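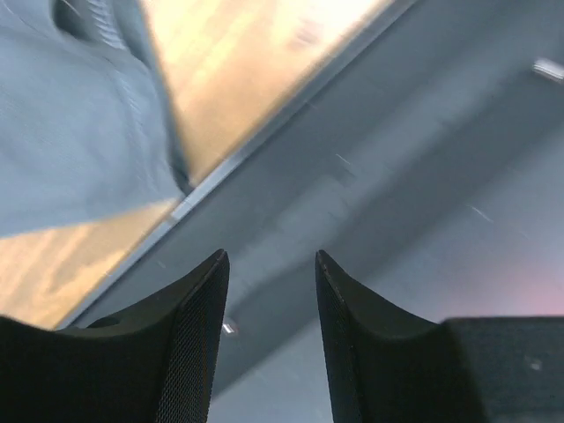
How far should a bench-mounted robot arm be kept from the place where people walk?

At least the full reach of the arm, plus the length of the gripper, plus the longest item it will carry, measured from the center of the base. If the room does not allow that much, put up a fixed barrier or limit the arm's travel in the controller, and check the limit by driving the arm to it.

Workshop Tips: Arms That Handle Cloth
Helmut Ackermann, Madorura shared workshop
Last revised August 30, 2019

These notes cover small arms used on a bench or table to pick up, move, and fold fabric. They apply to the Haruna arm in the textile room and to any arm a member brings in. The manufacturer's manual comes first. Where the manual is stricter than this page, follow the manual.

Measuring the keep-clear line

Take the reach from the data sheet. On our arm the combined figure, with the Trireo gripper fitted and fingers open, is 1319 mm from the base center. Run a string from the base at that length and mark the floor with yellow tape. Add the hang of the item. A bath towel held by one corner sweeps a wider circle than a folded shirt does, and the line has to suit the towel.

The line does not stop at the table edge. An arm clamped near one side of a table reaches over the floor on that side, and people tend to look only at the side where the work is. Mark the full circle, or block the part you cannot mark.

Chairs, bins, and ironing boards stay outside the tape during a run. So do extension cords. If a cord must cross, cover it and keep the cover flat to the floor.

The table

Use a table that does not rock. Push down on each corner in turn with your full weight on your hands. If any corner moves, shim it before the arm is powered. A fast stop at full extension puts a twisting load on the clamp and the top, and a table that feels firm under a sewing machine may walk.

Our own top is a Prostotwood panel. The clamp goes over a steel spreader plate; without the plate the jaws crush the surface and loosen over a few sessions. Retighten at the start of each day and mark bolt and plate with a paint pen so that movement shows.

Leave a strip free along each edge. Fabric set down near an edge slides off by its own weight once more than half of it hangs over. Either keep the drop point well in from the edge or fit a low lip. A lip must be lower than the lowest gripper height in the program. Check it by jogging the arm over it by hand control, with the speed at its lowest setting.

Wipe the surface before use. Lint under a garment changes how it slides. Spray starch residue changes it more.

Stops

Two stop buttons, both wired to the same safety input. One is on the bench, on the operator's side. The other is by the door, outside the taped line. A single button within the arm's reach is not acceptable here, even for short tests.

Press each button once before the first run of the day, with the arm moving slowly. The arm must halt and must stay halted when the button is released. It should take a separate reset to start again. If releasing the button restarts motion, switch off at the wall, tag the machine, and write it in the log.

A pause key in the software is not a stop. Neither is pulling the network cable.

Learn what your gripper does when power is cut. Some hold, some open, and some go slack slowly. Write the answer on a card beside the button. A person with a sleeve caught needs to know whether the stop will let go.

Gripper fingers

Set the closing force for the cloth, then check that it is no higher than it needs to be. Start at the lowest setting and raise it one step at a time until the item lifts without slipping. Use the heaviest item in the batch for this. Our reference item is a cotton work shirt that weighs 373 g dry; if the shirt lifts, everything else on the fabric list does too.

Inspect the fingers before each session:

Run a scrap of nylon stocking over every face and tip. If it snags, dress the spot with fine abrasive or replace the finger.
Look for cracks at the base, where the finger meets its mount.
Check that both tips meet evenly. A step between them pinches a fold on one side and drops it on the other.
Brush thread out of the slides. Do not use compressed air, which drives lint deeper into the mechanism.

Printed fingers are allowed. Keep a spare pair from the same print settings and write the hours on them. Do not reuse a finger that has been dropped on concrete.

Nothing sharp goes on a fingertip, including needles and pin grippers, unless the arm is fully fenced.

Cameras and cables on the wrist

A wrist camera adds weight and length. Enter both in the controller. If the payload figure is wrong, contact detection will be wrong with it, either tripping on nothing or failing to trip on a hand.

Route the cable with enough slack for full wrist rotation and tie it at two points or more on the forearm. Turn the wrist to each end of its travel by hand control and watch the cable, not the gripper. A loop that sags below the fingers will catch on cloth.

Fast wrist motion smears the picture. If the program picks its grasp point from the camera, let the wrist come to rest before the image is taken. A short dwell at the viewing position costs little time and removes a good share of missed grasps. Even light also helps. Bare lamps above the table leave bright spots on polished tops and floors, and a program that looks for edges may take one for the hem of a garment. Move the lamp or fit a diffuser before you start changing thresholds.

Items with zippers, snaps, and belt buckles should be laid metal side down where the design allows it, and always with closures fastened. Empty all pockets.

Speed

Set a speed for teaching and a speed for running, and protect the second with a code. Teaching is done at the lowest speed that lets you finish the job. Anyone inside the line is teaching, whatever the program says.

After any edit to a path, run it once slowly with no fabric, once slowly with fabric, and then at working speed. The middle step is the one people leave out. Cloth that trails behind the gripper can wrap the forearm or pull a neighboring item off the table, and an empty run shows none of that.

Hands, hair, sleeves

No rings, lanyards, or loose cuffs. Hair tied back. No gloves, except thin close-fitting ones for delicate fabric.

Straighten a garment only when the arm is stopped and its state is shown on the panel. Reaching in during a dwell is the most common fault in our log. A dwell looks the same as a stop.

Do not hold the other end of a garment while the arm pulls. If a fold needs a helping hand, put a weighted clip on the cloth.

Working alone

Members may run a proven program alone. Teaching, gripper changes, and first runs need a second person in the room who has been shown both stops. Lesego Shabalala signs people off on the arm; ask at the desk for a time. The sign-off is valid for a year and is renewed in April.

About outside standards

ISO 10218 deals with the safety of industrial robots, ISO/TS 15066 with people working close to them, and ISO 13850 with emergency stop functions. A hobby arm on a folding table may fall outside the first of these on paper. Treat them as the place to look when this page has no answer. The workshop keeps printed copies that can be read on site but not borrowed. A maker's statement that an arm is "collaborative" describes the arm. It does not cover your gripper, your table, or what you have put in the fingers, so the risk check has to be done on the whole setup.

The risk check

Write it down before the first powered run. One page is enough. List each way a person could be struck, pinched, or caught, then what you have done about it and who checked. Include loading and unloading, clearing a jam, and cleaning. Redo the page after any change of gripper, table, or item type. Moving the arm to another bench counts as a change.

Common faults and what to do

Arm stops with a contact fault in open air: check the payload entry, then cable drag at the wrist.

Gripper closes on two layers when it should take one: raise the approach height slightly and slow the last part of the descent. Fingertips with a little texture take a single layer more reliably than smooth ones on woven cotton. Knits need testing.

Fabric creeps toward the edge over repeated folds: the drag path is too low. Raise it, or turn the item so that the pull runs along the long side of the table.

Clamp paint marks out of line: stop work, unload the arm, refit the spreader plate, and repeat the corner test.

Item falls to the floor: stop the arm, wait for the panel to show it, then pick the item up. Do not send the arm after it. The floor is not in any approved program.

At the end of a session

Park the arm folded over its own base. Open the fingers and leave them empty. Switch off at the wall, coil the pendant lead on its hook, and enter the hours, the program name, and any stop in the log. Stops go in even when the cause seemed minor.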